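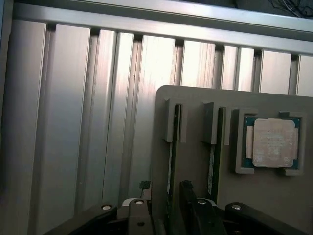
Varilmont, Jul 9, 2021
Posted by Liis Šimkus

Getting an old desktop ready to pass on

Typing this on my lunch so it'll be quick. Third person this week has asked me how to clear out a family computer before it goes to a cousin or the school fair, so I'm writing it down once and sending everyone the link.

What you need
A Phillips screwdriver, medium. A spare external drive with more room on it than you think you need. A USB stick, 8 GB or bigger. A couple of zip bags, masking tape, a pen. One free evening for the copying, another for the rest.

Step 1. Copy first, clean later
Don't delete anything yet. Not even the obvious rubbish. Plug in the external drive, make a folder with the computer's name on it, copy across everything in Documents, Pictures, Desktop, Downloads. Yes Downloads. That's where people keep their tax stuff, no idea why.

Then look for the places that don't get copied:
Browser bookmarks. Export them from the bookmarks menu, saves as one small file.
Saved passwords. Write down the ones that matter or move them to whatever you use now.
Old email if it was the kind that lived on the computer. Look for a big file with the mail program's name near it.
Game saves. Ask the kids. Ask twice.
Scanner folder. Usually off by itself somewhere silly.

Mine came to 277 GB and I was sure it would be 30. Start it before dinner.

Step 2. Check the copy
Plug the external drive into a different computer. Open some photos from the start of the folder and some from the end. Open a video. Open a document. If they open, good. If the folder is there but half the files are grey and won't open, go back to step 1 and do that folder on it's own.

I skipped this once. Lost a December, all of it, beach photos and everything.

Step 3. Sign out of things
Do this while the computer still works normally. Office programs, music, photo syncing, cloud storage, anything with a licence. Some only let you have so many machines, and getting one knocked off the list afterwards means sitting on hold. Also take the computer off your account's device list from your phone.

Unpair the printer while you're there. Doesn't take long.
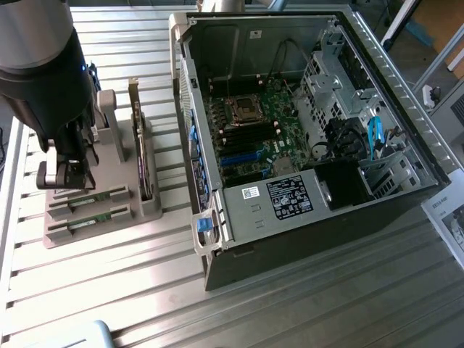

Step 4. Decide if the drive goes with it
Two ways to go.

Keep the drive. Simplest, and what I tell anybody who had banking or medical papers on there. Shut down, switch off at the wall, pull the cord, hold the power button in for a few seconds. Side panel off, usually two screws at the back. Touch the bare metal of the case before you touch anything inside. Drive has two cables, a wide flat power one and a thinner data one. Pull by the plug, never the cable. Some drives slide out on a carrier with clips, some have four screws. Screws in a zip bag, tape the bag inside the case.

Tell the new owner they need a drive! Holtton Computers on the main street had refurbished 500 GB ones in the window last time I went past, and that's heaps for homework.

Or wipe it and leave it in. Fine for most people. Step 5.

Step 5. Wiping
Newer Windows: Settings, search for "reset this PC", choose remove everything, then find the option to clean the drive. Don't pick the quick one. The quick one leaves stuff behind that someone nosy can get back. Full clean can run all night on an older spinning drive. Leave it plugged in, put a note on the keyboard, MINE SAID DO NOT TOUCH and my son touched it.

If the reset won't run or stops partway, make an installer on the USB stick using a computer that works, start from the stick and delete every partition when it asks where to install. Make sure the external drive is unplugged before you do this. Go and check. Check agian.

Macs are different, Kellard library has a printed sheet at the desk and it's better than anything I'd write.

Step 6. Dust
Outside or on the verandah. Panel off, power off, short puffs from a can of air, hold the fan blades still with a finger so they don't spin. Do the front grille and the power supply vents too. Not the vacuum. Wipe the case with a damp cloth, bit of dish soap if it lived in a kitchen.

Keyboard upside down over the bin. Brace yourself. 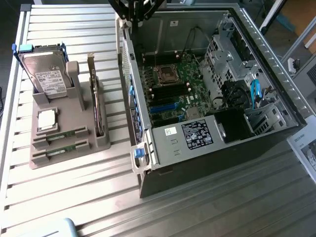

Step 7. Spare bits
Anything you took out or found in the drawer, label it now. Masking tape, what it is, what it came out of, works or don't know. Memory goes in an antistatic bag if you kept one, otherwise the box a new stick came in. Don't stack loose drives on top of each other.

Stuff that's dead goes to e-waste, not the kerbside bin. The Mockus Road depot takes it free, ring them for hours, they changed.

Step 8. Hand it over
Put in the bag or box:
Power cord (the right one)
Monitor cable
Keyboard and mouse
Any Wi-Fi dongle, check the back of the case
A bit of paper with what version of what is on it, and your number

Turn it on once more before it leaves the house. Should land on the welcome screen asking for a language. If it shows your name, it's not done, back to step 5.

Hang on to the backup for at least 6 months before you tidy it. Someone will ring up wanting one photo.

Questions in the comments, I'll get to them after the weekend. Laptops I'll do separately, the battery part needs its own page.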